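8 September 2021

Council submissions coding, second pass

Carried on with the Lendska rates submissions. Full set is 3,355 items, and 1,589 of those were coded in the first pass before we changed the scheme. The rest have only been through the import. Oditz dropped the attachment text again on anything that came in as a scanned letter, so those show up with a cover line and nothing else. Flagged them as NT (no text) and left them in the queue. They still need a human to open the scan.

Main job today was the argument over form letters. The Lashari ward group sent out a template against the differential rate, and people have edited it to varying degrees. Some changed one word, some put two pages of their own on the end. Under the old rule anything starting with the template sentence got coded FORM and went no further. That loses a lot. One of them has a long bit on the library closure that doesn't appear anywhere in the template.
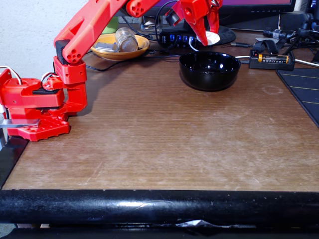

New rule for form letters: code the template once, then code any added text as its own segment with the parent ID kept. If the added text is only a greeting or a street address, ignore it. Dilruba wanted a minimum length before it counts as a segment. I'd rather not, as "no more rate rises until the pool is fixed" is short and clearly a position. We settled on no minimum and a tick box for borderline ones. The printed batch sheets were spread over the wood-grain table for this and should stay in batch order – keep the stacks off the left edge where the red arm is clamped. Signed sheets go back in the folder, not on top of the scanner.

Reliability check, both of us blind on the same 80 items from the Lekier end of the shire:

Position (for / against / mixed / unclear): good agreement, disagreements nearly all mixed v. unclear.
Reason: poor. We are using "fairness" for two different things. I put it on anything comparing farms with town blocks. Dilruba only uses it when the writer says fair or unfair outright.
Tone: not worth keeping in this form. Suggest dropping it.
Mentions a councillor by name: nine disagreements, all of them my misses. I was skimming the sign-offs.

Split fairness into FAIR-EXP (writer uses the word or a plain equivalent) and FAIR-CMP (comparison between groups of ratepayers). An item can have both. Need to go back over the first-pass items with the old FAIR tag, no shortcut there.

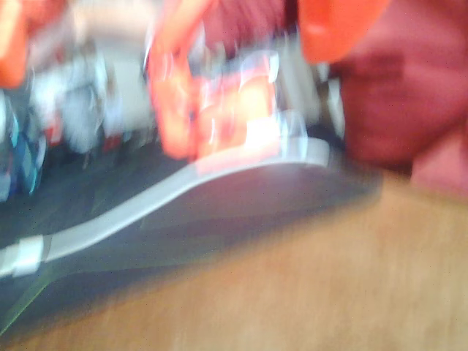
The other thing that came up was the date field. Oditz takes the upload date, and council uploaded the paper letters in one lot after the close. If we chart by that field it looks like a last-minute rush against the rate, when a good part of it is mail that was sitting in a tray. Received stamps are on the scans. I'll key those by hand for the paper ones and put them in a separate column, leaving the Oditz date alone so the export still matches theirs.

Also found duplicates where the same person sent an email and a letter. Keep both, link them, count the person once in the summary table. Couples signing one letter count as one submission, two signatories. Check what council's own report did on this before we compare totals.

To do:
– Dilruba: redo codebook page for FORM and the two FAIR codes, with a couple of real extracts under each
– me: received stamps, then the NT scans
– ask Lendska whether late submissions were passed to councillors or only filed
– second blind check on a fresh lot once the codebook page is done, position and reason only

Report draft is due in December. Fine if the NT pile doesn't blow out.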